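Kurzer Thread über einen Fehler, der uns im Februar fast drei Wochen gekostet hat. Es geht um Greifer, Toiletten und ein Kabel. 1/12

Die Aufgabe bei uns heißt intern Bakora: WC reinigen, mit zwei Greifern, die ein Mensch führt. Aus den Aufnahmen lernt später der Roboter. Ich betreue die Auswertung, also alles, was nach der Aufnahme kommt. 2/12

Aufgefallen ist es Maarja Bite beim Durchsehen der Bahnen. In manchen Durchgängen machte der rechte Greifer mitten im Bürsten einen Sprung. Eben noch im Becken, im nächsten Moment laut Daten 80 Millimeter weiter oben, dann wieder zurück. 3/12 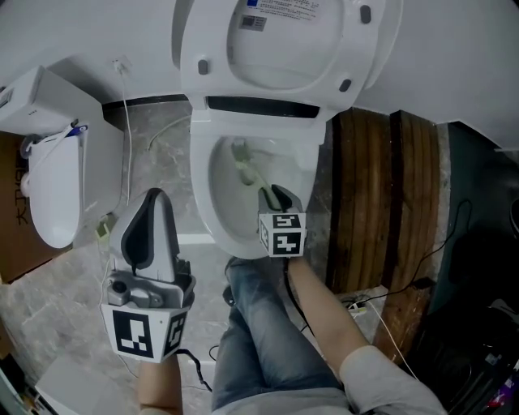 Bürsten mit dem rechten Greifer, der linke bleibt draußen. Die Würfel mit den Mustern sind die Marker.

Erste Vermutung: Marker verdeckt. Beim Bürsten dreht man das Handgelenk, und je nach Haltung ist nur noch eine Würfelfläche gut zu sehen. Dann kann die berechnete Lage kippen. Das kannten wir schon aus Estum, dort aber mit viel kleineren Sprüngen. 4/12

Also Marker neu vermessen, Würfel getauscht, Software auf den alten Stand zurückgesetzt. Hat zwei Tage gedauert und nichts geändert. Die Sprünge kamen weiter, nur nicht in jedem Durchgang. Bei Raimo Turunen fast nie, bei Younes Morsy ständig. 5/12

Younes ist Linkshänder, deshalb haben wir eine Weile in die falsche Richtung gesucht. Mit der Händigkeit hatte es nichts zu tun. Er beugt sich beim Arbeiten weiter vor als Raimo und streckt den Arm ganz aus. 6/12

Dabei kam Zug auf das Kabel am Greifer. Der Stecker hatte einen Wackelkontakt, das Signal setzte für bis zu 2 Sekunden aus. Die Auswertung hat die Lücke nicht als Lücke markiert, sie hat sie mit geschätzten Werten gefüllt. Daher der Sprung. 7/12

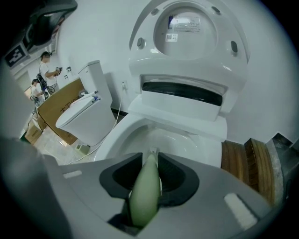 Aus Sicht eines Greifers. Grün ist der weiche Finger, dahinter das Becken mit offenem Deckel.

Der defekte Stecker war das kleinere Problem, den hat Omar Najjar an einem Nachmittag ersetzt. Schlimmer war das stille Auffüllen. In den Bildern der Greiferkamera sah alles ruhig aus, nur die Bahn stimmte nicht. Wer bloß die Videos prüft, merkt davon nichts. 8/12

Zum Umfang: 925 Durchgänge lagen vor, in 383 davon steckte mindestens eine aufgefüllte Lücke. Die sind jetzt alle gesperrt. Einen Teil kann man vielleicht retten, wenn man die Stellen herausschneidet. Marisa Carbone rechnet das gerade durch, ich bin skeptisch. 9/12

Warum das auch eine Sicherheitsfrage ist: Mit einem Teil der Daten war schon ein Testmodell trainiert. Im Labor in Ultthorpe hat der Arm den Bürstengriff beim Anheben gegen den Deckel geschlagen. Es stand niemand daneben, der Griff ist gebrochen. Der Versuch wurde sofort abgebrochen. 10/12

Was wir geändert haben: Kabel bekommen eine Zugentlastung am Unterarm. Lücken über 50 Millisekunden beenden die Aufnahme mit einem Warnton. Vor jeder Schicht einmal Arm ganz ausstrecken und Signal prüfen. Geglättete und geschätzte Werte werden getrennt gespeichert, die Rohdaten bleiben unangetastet. 11/12

Seit der Umstellung hat der Warnton ein paarmal ausgelöst, einmal davon wieder wegen eines Steckers. Der Arm in Ultthorpe bleibt aus, bis das Modell neu trainiert ist. Wer ähnliche Aufbauten hat: Mich interessiert, ab welcher Lücke ihr abbrecht. 50 Millisekunden sind bei uns geraten. 12/12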